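Kabel auf Teppichboden ordnen und sichern, ohne zu kleben

Forum > Werkstatt und Büro > Elektro und Verkabelung

Bayu Nugroho
In unserem Laborraum liegt grauer, kurzfloriger Teppich auf Doppelboden. Im Lauf der Zeit sind immer mehr Leitungen dazugekommen, überwiegend dünne schwarze, dazu eine gelbe, die im Notfall schnell auffindbar bleiben muss. Dazwischen stehen ein Stativ und ein Ständer mit rundem Fuß, am Boden liegen Aluprofile.

Randbedingungen: Kleben ist laut Mietvertrag ausgeschlossen, Bohren ebenfalls. Der Aufbau wird etwa im Monatsrhythmus geändert, zuletzt im Juni. Eine Kabelbrücke von Dralomik (Modell Gidar, 2 Kanäle) ist vorhanden, reicht aber nur für den Durchgang zur Tür.

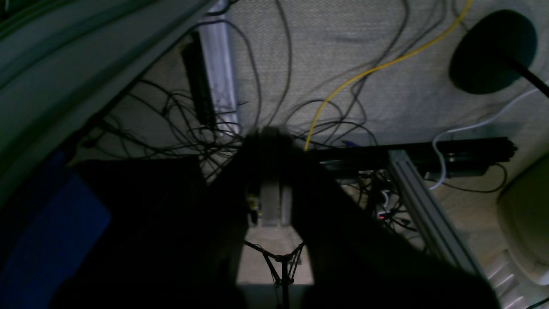 Antworten (nach Bewertung sortiert)

Siregar
Zuerst trennen, dann verlegen. Solange die Leitungen in Schlaufen übereinanderliegen, bringt jede Abdeckung nur eine höhere Stolperkante.

Reihenfolge, die sich bei uns bewährt hat:

1. Alles spannungsfrei schalten und jede Leitung an beiden Enden beschriften. Gleiche Nummer an beide Stecker.
2. Netz- und Signalleitungen in getrennte Bündel legen. Klettband alle 30 cm, keine Kabelbinder, weil bei euch oft umgebaut wird.
3. Überlängen am Geräteende als flache Acht ablegen. Enge Ringe vermeiden, Biegeradius mindestens fünffacher Außendurchmesser, sofern das Datenblatt nichts Strengeres vorgibt.
4. Die gelbe Leitung einzeln und zuoberst führen.
5. Bündel an den Profilen entlangführen. Bei Profilen mit Nut gibt es Kabelhalter zum Einklipsen, Nutbreite vorher messen. Lose Profile gehören entweder in den Aufbau oder ins Regal.

Für kurzflorigen Teppich gibt es Abdeckbahnen mit Hakenband auf der Unterseite. Sie halten ohne Kleber und lassen sich versetzen. Auf Schlingenware vorher an unauffälliger Stelle testen, manche Qualitäten ziehen Fäden.

Stativbeine nicht auf Leitungen stellen. Das klingt banal, ist aber bei uns die häufigste Ursache für Aderbrüche gewesen.

Orndale
Gewebeband drüber, fertig. Machen wir auf jeder Veranstaltung so.

Kommentar von Bayu Nugroho: Kleben ist ausgeschlossen, siehe oben.

kabelwart_121
Ergänzung zu Siregar: Wenn ohnehin Doppelboden vorhanden ist, beim Vermieter nach Bodentanks oder Platten mit Kabelauslass fragen. Die Platten werden nur getauscht, gebohrt wird nicht. Bei uns waren es 5 Platten, Kosten über 3.000 Euro inklusive Teppichzuschnitt. Lohnt nur bei festen Geräteplätzen. Für den wechselnden Teil bleibt es bei Klettband und Abdeckbahn.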